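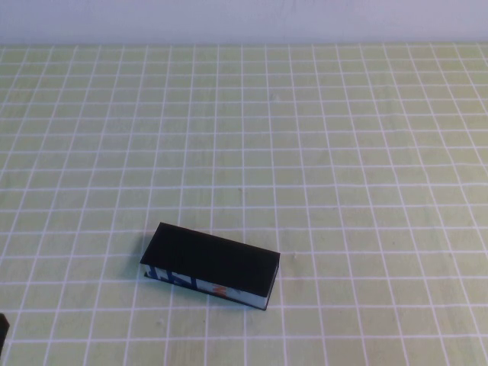 Drandilix 2, pose estimation and grasp planning: two months in

The sales page for Drandilix says it will find "any everyday object on any everyday surface" with no training. I have heard that before. We paid 2,947 euros for a one-year seat in August and I have been running it on our bench since, mostly against Iltach, the older planner it was meant to replace.

Installation first. The installer wants its own Python and its own copy of the camera drivers, and it overwrote ours without asking. Loïc Rolland lost an afternoon putting them back. After that it ran, and the interface is clean enough. Camera calibration is well done and I'd happily steal it for other jobs.

The perception side is where I have doubts. A small flat box with a matte black top, lying at a diagonal on a green gridded mat, ought to be an easy one. Drandilix finds it every time. What it does with it is less impressive. The plain black face gives it nothing to hold on to, so the heading comes from the printed white side, and if that side is turned away from the camera the estimate can flip end for end between one run and the next. The confidence score doesn't move at all when this happens. I wrote to support and got a reply from Solange Charpentier, quick and polite, telling me to add a second view. Fine, but the sales page shows one camera.

It also likes shadows. With the lamp on one side, the box outline grows into the soft grey patch next to it and the planned grasp drifts that way. Turning "edge refinement" up to 6 cures most of it. The default is 2. The manual doesn't say what the units are, and at 9 it starts treating the grid lines as edges of the object.

Planning is better. Paths are short, it respects the table plane, and when it can't reach something it says so in plain words - Iltach just prints a joint number and stops. Eugénie Tessier had it talking to our Uvenden controller before lunch, which I did not expect.

Logging is poor. You get the final pose and none of the candidates it threw away, so when a grasp is planned in the wrong place you are left guessing. Mandla Mabuza wrote a small script that saves the depth image alongside each result and I now wouldn't run it without that.

Would I renew? For the planner and the calibration, maybe, at half the price. For the perception, no. We are keeping Iltach installed.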